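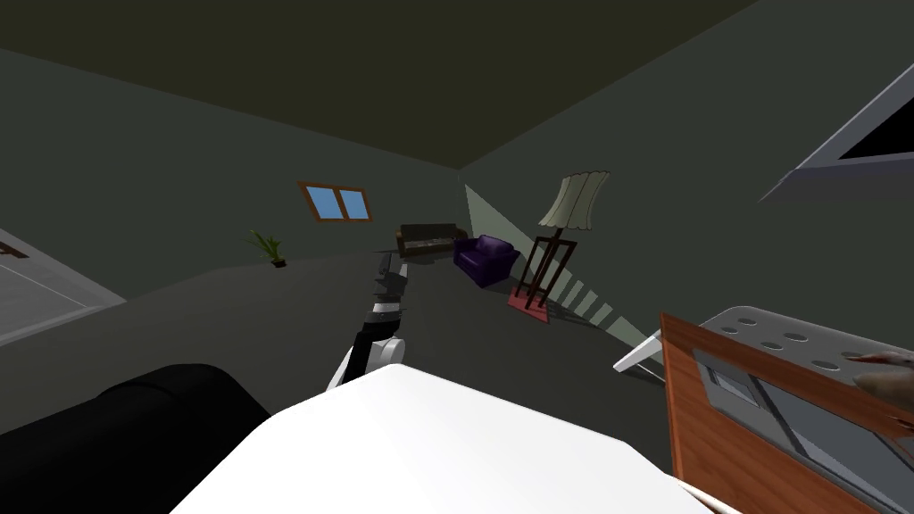
Re: [Zetthorpe wagons] Squealing brakes after new pads

2022-08-28

> I put new pads on the front last week and now it squeals at every
> stop sign. Rotors looked fine to me. Do I need to start over?

Don't start over yet! Mine did the same thing (the Canomon pads, fronts only) and it went away after 200 miles or so of normal driving. Did you bed them in? I did six medium stops from 40, no full stops, then drove home gently to let it all cool off.

If it's still noisy after that, pull the wheels and check the clips. I'd left one of the old ones in, and boy, did it sing. What grease did you use on the back of the pads?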